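Left Hand Waiting

Barry Oakley had the planner open on one screen and the playback on the other. It was past 10, and everyone else at Driltholm had gone home.
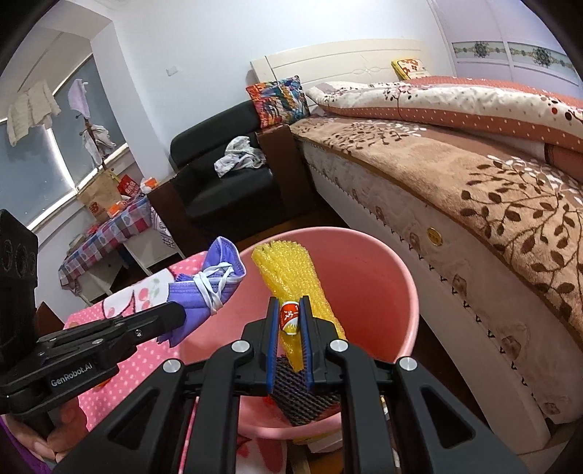 The policy wanted to stop again. At step 13 the confidence on the right gripper dropped, the planner asked for a new grasp, and both arms went back to their start poses. He had watched it do this all evening in the simulator.

"It's the timeout," said Simões from the speaker. She was in Osulby, eating something. "You gave the left arm 2 seconds to agree. It needs 5."

"It doesn't need to agree. It's only holding."

"Then why does it get a vote?"

Barry scrolled up. The arbitration code was old, from the Zudska release, and his own initials were on it. Each arm published a state, and the planner would not move until the two states matched. He had written that after a bad week in August, when one arm let go while the other was still pulling.

He added a new state and called it WAITING. An arm in WAITING kept its force and its pose and was left out of the vote. It took four lines, and then a long time fixing the tests that hated it.

"Run it," said Simões.

Step 13 came up. The confidence dropped as before. The left arm stayed closed. The right arm opened a little, shifted, closed again, and the planner went on to step 14, a number Barry had not seen all night.

"Well?" she said.

"It's still going."

He typed the commit message, deleted it, and typed it again with the date, 06/07/2023. Then he sat back with his coat on and let the run continue.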